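Section 2: Preparing a Meeting Room for Booking and Video

This section covers adding a room to the Skekier booking system and connecting it for video meetings. You need a site manager login and access to the room. Last revised Sun 25 June.

Before you start

Check that the room panel by the door is lit and shows the Skekier start screen. If it is dark, see "Panel has no power" in Section 5. Rooms on the Kallio floor share one network cabinet, so set them up one at a time.

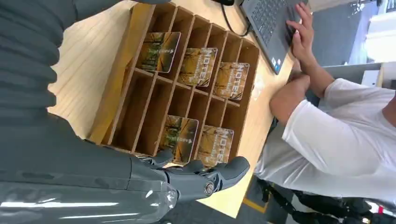
Room details are entered from a computer, and the wall panel can only be used to confirm them. Any recent laptop with a web browser will do. You can work at a desk, with a laptop beside a light-wood compartment organizer for booklets, or in the meeting room itself. Keep the room's printed setup card within reach, as the room code on it is needed in steps 3 and 9.

Adding the room

1. Sign in to the Skekier site and open Rooms.

2. Select Add room. Enter the name exactly as it appears on the door sign.

3. Enter the room code from the setup card. For the large hall on the Kallio floor the code is 848.

4. Enter the seating capacity. The large hall is set to 200 for rows of chairs. If you also offer it with tables, add a second layout with its own capacity.

5. Set the gap between bookings. The default is 20 minutes. Catered events usually need longer.

6. Select Save. The panel by the door refreshes in around 2 minutes.

Note: A divided room must be added once as a whole and once for each half. Tick "Part of a larger room" on both halves, or the system will accept overlapping bookings.

Caution: Changing the room code after bookings have been made removes those bookings from the calendar. Export the calendar first.

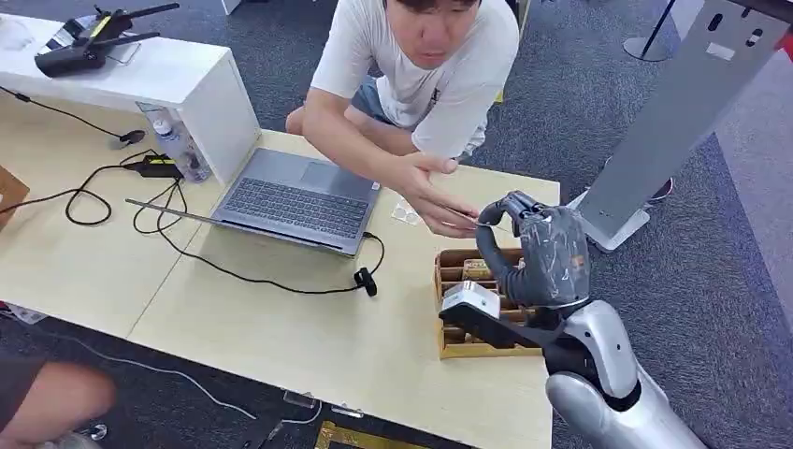

Connecting video

7. Turn on the Iltari display and wait for the home screen.

8. Turn on the Oteck conference unit. The light on the front goes from amber to green.

9. On the display, choose Pair room and type the room code.

10. Place a test call from the Rooms page. Speak from the far end of the table – the level bar should reach the middle mark.

Note: If the light stays amber, turn the unit off at the switch, wait a moment and repeat step 8. Do not hold down the reset button, as this clears the pairing for every room on the same cabinet.

Seasonal hours

Opening hours are copied from the site calendar. If your building closes early in February, change the hours there and not on the room page. Bookings already confirmed outside the new hours are kept and marked with a flag. Contact those customers before removing anything.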